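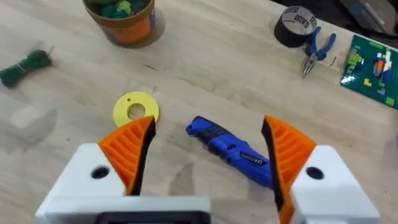 明るい色の木の天板

Lirkix 木部用オイル Sellen(セレン) クリア
品番 1151
内容量 600ml/お試し用 50ml

室内の木製テーブル、カウンター、棚板に使う浸透タイプの仕上げ用オイルです。塗膜を作らず木に染み込むため、塗ったあとも木目の手触りが残ります。クリアは着色顔料を含みません。無垢材のほか、表面が突板の家具にも使えますが、突板は研磨で下地が出ることがあるので、研磨は軽く済ませてください。

5月の出荷分からキャップの形が変わりました。中身は同じです。旧キャップの在庫がなくなるまでは混在して出荷し、ご指定は承れません。

仕様
種類:植物油系浸透オイル
色:クリア(つやなし)
用途:屋内木部
希釈:不要(原液のまま使用)
塗り方:布、またはハケで塗って布で拭き取り
道具の手入れ:専用うすめ液、または中性洗剤とぬるま湯
保管:直射日光と凍結を避け、密栓して立てておく

塗れるもの
ウレタンやラッカーで仕上げていない木部。以前にオイルで仕上げた天板の塗り直しにも使えます。他社のオイルの上に重ねる場合は、裏面で試してからにしてください。

塗れないもの
メラミン化粧板、樹脂シート貼りの家具、ウレタン塗装の天板には染み込みません。表面でべたつき、乾かずに残ります。見分けがつかないときは、目立たない場所に水を一滴たらしてしばらく置きます。水が丸いまま残るようなら塗膜があると考えてください。屋外のデッキや浴室まわりも対象外です。

使い方
1. 天板のほこりと油汚れを落とし、よく乾かします。
2. 木目に沿って紙やすりをかけます。細かい粉が残るとざらつきの原因になるため、固く絞った布で拭いて、もう一度乾かしてください。
3. 容器をよく振り、布に少量取って薄く伸ばします。広い面は奥から手前へ、木目の方向に進めます。木口は吸い込みが多いので先に塗ります。
4. しばらく置いて、表面に残ったオイルを乾いた布で完全に拭き取ります。仕上がりの差はほとんどここで出ます。拭き残しは乾くとてかりになります。
5. 翌日以降、吸い込みの強い部分があれば同じ手順でもう一度塗ります。

完全に硬化するまで7日かかります。その間は水拭きをせず、テーブルクロスやゴム脚の付いた物を載せたままにしないでください。紙一枚程度なら翌日から置けます。気温の低い時期はさらに日数をみてください。

色の変化について
クリアでも木は濡れたときに近い色になります。メープルやバーチなど白っぽい材は、わずかに黄みを帯びます。塗る前の色のまま仕上げたい場合は、同じシリーズの Andedum(白色顔料入り)をご検討ください。塗ったあとに元の色へ戻すには研磨しかないため、お試し用で確かめてから本容量をお求めになることをおすすめします。

普段の手入れ
乾拭きか、固く絞った布での水拭きで足ります。アルコールやメラミンスポンジは油分を削るので使わないでください。輪じみができたら、その部分を細かい紙やすりで軽くこすり、オイルを薄く塗って拭き取ります。かさついてきたら全体を塗り直します。

布の処分(必ずお読みください)
オイルを含んだ布は、丸めて置いておくと酸化熱で自然発火するおそれがあります。使い終わった布はすぐに水に浸し、お住まいの自治体の区分に従って処分してください。拭き取りに使った布も、研磨粉にオイルが混ざったものも同じ扱いです。洗濯機や乾燥機には入れないでください。

作業中は窓を開けて換気し、火気を近づけないでください。皮膚の弱い方は手袋をお使いください。目に入ったときは流水でよく洗い、医師の診察を受けてください。子どもの手の届かない場所に保管してください。

よくあるお問い合わせ
・まな板に塗れますか
食品を直接載せて切る道具には向きません。
・開封後はどのくらい使えますか
密栓していれば翌年も使えます。表面に膜が張ったものは、膜を取り除いても使わないでください。
・においは残りますか
塗った直後は油のにおいがあります。乾くにつれて弱くなりますが、引き出しの内側など風の通らない場所は長く残ります。

関連商品
Jemal 拭き取り用コットンクロス(色落ちしにくい無地)
Andedum 木部用オイル ホワイト
Sellen 専用うすめ液

配送
引火性のある液体のため航空便では送れません。離島へは船便となり、通常より日数がかかります。開封後の返品はお受けできません。容器の破損や漏れがあった場合は、箱を捨てずにご連絡ください。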